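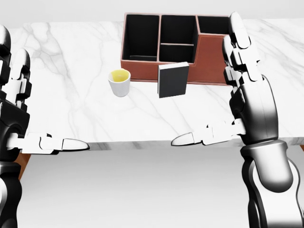
Kirstin Laing
I would not wait for a free weekend to sort the old mail. I waited for one since May and it did not come. Take one handful each evening and decide for every sheet: pay, keep, or shred.

oldmapcase
Posts: 3005
One handful each evening means you never finish, because new mail arrives faster. I did it all in one go on the living room floor. It was terrible, but it was over by midnight.

Kirstin Laing
March 2, 2018
It depends how much you have, oldmapcase. After my father died, I received his papers from the house in Cundine. There were bills, guarantees for appliances he did not own anymore, and between them letters from his sister. If I had done it in one night, I am sure I would have thrown the letters away with the gas bills. I was tired and many envelopes were the same kind.

So I made a rule for myself. Anything with handwriting goes to one side and I don't judge it the same day.
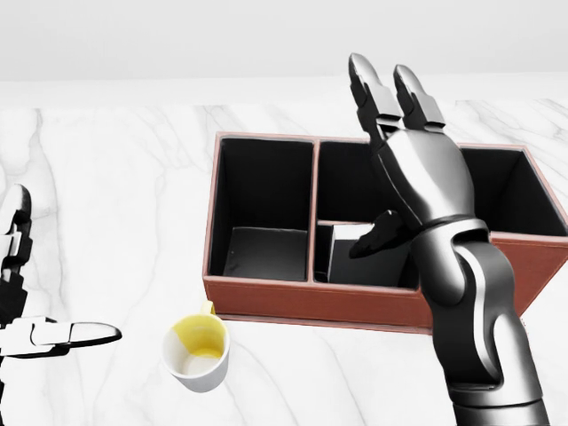 The printed papers I judge at once, and I allow only two reasons to keep them: somebody can ask me for it, or I can ask somebody for money with it. A manual for a Sonodel radio has neither reason. I was sorry to let it go, but it went.

Bernadette Tully
I like the two reasons. I would add a third, that the paper is hard to replace. My clinic in Badlow closed and the records moved to Brennan, and it took 90 days to get a copy of one vaccination card. I keep everything medical now, even the appointment slips.

oldmapcase
Appointment slips? What would you ever need those for?

Bernadette Tully
To show that I went. We had an argument with the insurance, and I don't want to go into it again.

Kirstin Laing
Bernadette, I agree about the card but I am with oldmapcase about the slips. One page where you write the dates would do the same work.

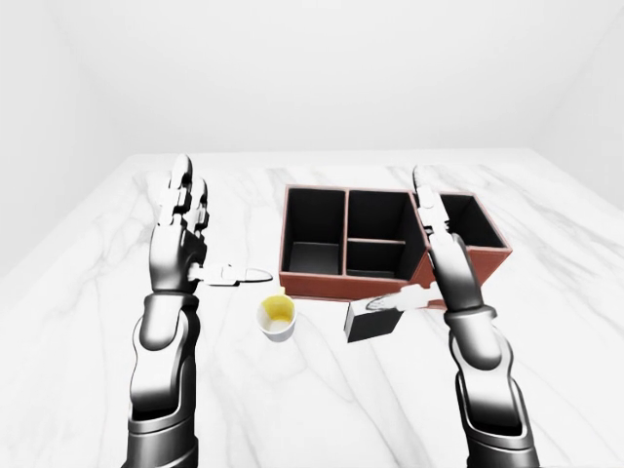
Bank letters are the part where I still have no good system. My bank sends a paper statement and also puts it online, and I don't trust that the online one will be there if I change banks. For the moment I keep the paper for the current year only. A divided box on the table, like the brown one there, can hold the letters until the month is over, as long as nothing else lives in it. In my house pens move in after a week, and then the letters go back to the windowsill. Does anybody know how long a bank must give you old statements after the account is closed?

paperweight_pat
Ask before you close it, and get the answer in writing. Mine charged a fee for each statement.

oldmapcase
Or download them all the day before. One evening, finished.

Kirstin Laing
For this one I will do it your way. I have to find the password first, which I believe is on a paper.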